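Courses > Craft History > Handouts > Week 15

Baskets as Household Goods
Notes by Imke Wendt

Before cheap boxes, most homes stored dry things in baskets. Makers worked with what grew nearby – willow on wet ground, straw where grain was raised, split wood near forests.

Terms for the quiz:
Stake: an upright that gives the side its shape.
Weaver: a strand worked in and out of the stakes.
Border: the finish at the rim. It locks the stakes and takes the most wear.

The Padbridge account book lists 486 baskets sold over 18 years. Few are described beyond size and price. Treat it as a record of trade and look elsewhere for methods. Repairs were entered separately, and pages for two winters are missing.

Read Humphreys, chapter 20, before the April session.

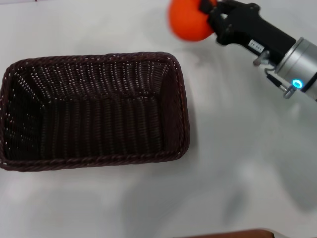 Reading time: 1 min

A braided border hides the cut ends and is easier on the hands. Dark weaving can come from dye, stain or the natural color of the strand, so don't date a basket by color alone.

Comments (2)
Carys Jarman: Is the Braseck reading still required?
Imke Wendt: Optional this term.

Related
Week 14: Straw Work in Endau
Week 16: Barrels and Coopers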